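A Visit to the Stirkurum Shared Workshop

I drove over to Mivstead in September to see the gripper project at Stirkurum, the shared workshop above the old Chamoun print works. Bernadette Haverford had written to our club newsletter that the group was building hand-held grippers from printed parts and that visitors were welcome after 2 in the afternoon. I was the only one who came that day.

The workshop has 94 members on paper. Most of them do woodwork or bike repair on the lower level, and the robot people are a small group who share the printers and take the upstairs room when it is free. Bernadette showed me the tool wall first, then the shelf of failed prints, which they keep for measuring.

Their gripper is called the Cemia. It has no motors. You hold it and work the fingers by hand, and a camera on it records what the fingers do, so that an arm can later be taught the same motion. This is the third version. The first had flat pads and dropped anything smooth. On the current one the pads are magenta and ribbed, and each finger is fixed to a white mounting plate. Alaric Gallagher drew the plates. He told me he moved the screw holes four times before the fingers met squarely.

We took it upstairs to try on the meeting table, a big light wood one with a scoop out of one side. It was a good place to practice, with mugs, small tokens, a computer mouse and some reading matter already on it, and plenty of daylight from the window wall.
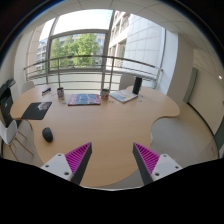
Trying it out

The tool is lighter than I expected and the grip is comfortable for some 3 minutes, after which my wrist noticed. Mugs were easy. The tokens were hard — I pushed more of them along the table than I picked up. Alaric said slow hands give better recordings, and that most new people rush the closing.

Costs and parts

They would not give me a total, as half the screws came out of a drawer. The pads wear out first and are printed in pairs. Bernadette is writing up the build and hopes to have the plate drawings ready for other workshops by winter.

Parking is behind the building. Ring the side bell, as the front door sticks.

Related
Printing flexible parts without stringing
A morning at the Mivstead tool swap
Club newsletter: back issues
Wrist rests for hand tools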